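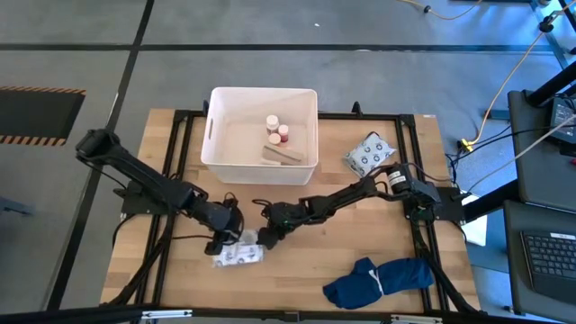 Van Damme House Clearance is hiring two sorters for our depot on Asard Street. The job is to take everything that was in somebody's house and decide what each thing is, which sounds like it should take an afternoon and has so far taken us years. The large items are easy. A piano announces itself. What keeps us late is the small stuff, such as a white plastic bin with a few little capped containers in it and a flat block of wood lying in front of them. Does the block go with the containers? Is it part of a game, a doorstop, a thing a grandfather was fond of? And the small white packet with the blue circles on it, sitting next to the bin as if it had been told to wait outside: same lot, or not? If you read those questions and felt a faint pull of interest, keep going. If you felt tired, we understand, and the driving jobs are posted separately.

What we do

When someone dies, downsizes or moves in with their daughter, the family takes what it wants and calls us about the rest. The crew brings it back to the depot. Some of it is sold through our shop, some goes to charity, some goes back to the family with an apologetic phone call ("we think these may be your mother's letters"), and a discouraging amount goes to the dump. The sorters make that first decision. The rest of us stand behind it and pretend we would have made the same one.

We cleared 58 houses last year. Frans Verschueren, who started the business with one van and a belief that people did not own very much, has since revised his opinion.

What you would be doing

Opening boxes. This is most of the job. The label on a box is a useful guide to what was in it the time before last.

Keeping things together. A jar of buttons is a jar of buttons, but a jar of buttons with a christening bracelet at the bottom is a phone call. We look through pockets, purses, tea tins, and between the pages of cookbooks, where a certain generation kept its cash.

Writing short, plain descriptions for the inventory. "Lamp, brass, works" is good. "Gorgeous vintage statement piece" will be sent back to you by Femke Hermans, who runs the inventory and has a low tolerance for gorgeous.

Asking before guessing. Medicines, chemicals, anything that ticks, anything in a bottle without a label: put it down and get the floor lead. You will not be thought less of. The man who sniffed the bottle is still thought less of.

Talking to families now and then. They come in to look for one particular thing, and it is rarely the valuable one. Last May a woman spent most of a morning looking for a potato peeler. We found it, and the mood in the building was better than it had been when we turned up a signed print.

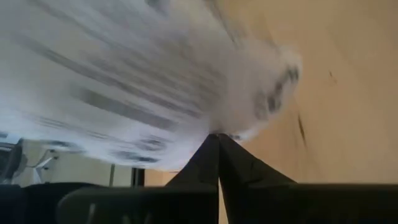

Who we are looking for

You do not need experience in antiques. In some ways it slows people down. We had one applicant who could date a chair leg from across the room and could not be persuaded to look at a box of extension cords, of which there will be many.

You should be patient, reasonably tidy, and able to make up your mind. Those last qualities don't often live in the same person, so we will settle for a decent share of each. You should be able to lift a box of books, or be willing to split a box of books into smaller boxes of books, which is what anyone with a back does eventually.

You should be able to keep your mouth shut. People's drawers are people's drawers. We see love letters, tax letters and teeth. None of it leaves the building as a story, however good the story is.

A driver's license helps but isn't required. Allergies to dust, cats or the memory of cats should be considered carefully before applying.

Hours and pay

Both positions are part-time, three days a week, with the days agreed in advance and then mostly kept to. We start at eight. Extra hours come up in spring, when the whole county decides at once to move somewhere with fewer stairs.

Pay is by the hour, above minimum wage, and goes up after your trial period. We will tell you the exact rate on the phone before you spend a bus fare on an interview. Paid breaks, paid holidays, gloves supplied. Staff get first pick of anything marked for the dump, a benefit your household may come to view as a drawback. Pieter Hendriks in the van crew has asked us to mention that he has five bread machines and is open to offers.

The building is heated in the sense that there are heaters in it. Wear layers. There is a proper kitchen with a proper kettle, and we have more mugs than any other employer in the state.

How to apply

Write us a letter or an email of about a page. Tell us what you have done for work, which days you can't do, and when you could start. Please don't tell us you are passionate about decluttering. We would like to hear instead about one object in your own home that you can't explain and haven't thrown out. Hawi Negash reads every application and this is the part she reads first.

Include the names of two people who have worked with you and would say so. They don't have to be bosses. Former neighbors you helped move are fine, provided they are still speaking to you.

Applications should reach us by 2022-11-23. You can hand yours in at the shop counter or send it to the depot, marked "Sorters." Please don't leave it in the donation bin. It will be sorted, described as "Paper, folded," and priced.

If we like the sound of you, we'll ask you in for a paid morning on the sorting floor. You'll get a box, a table and a cup of coffee, and Hubert Wieczorek will work beside you on a box of his own. Ask him anything. He has been the floor lead long enough to have stopped being surprised, apart from the one time, and he'll tell you about that too, with the family's name left out.

We reply to everyone, including the people we turn down. It usually takes us a week or so.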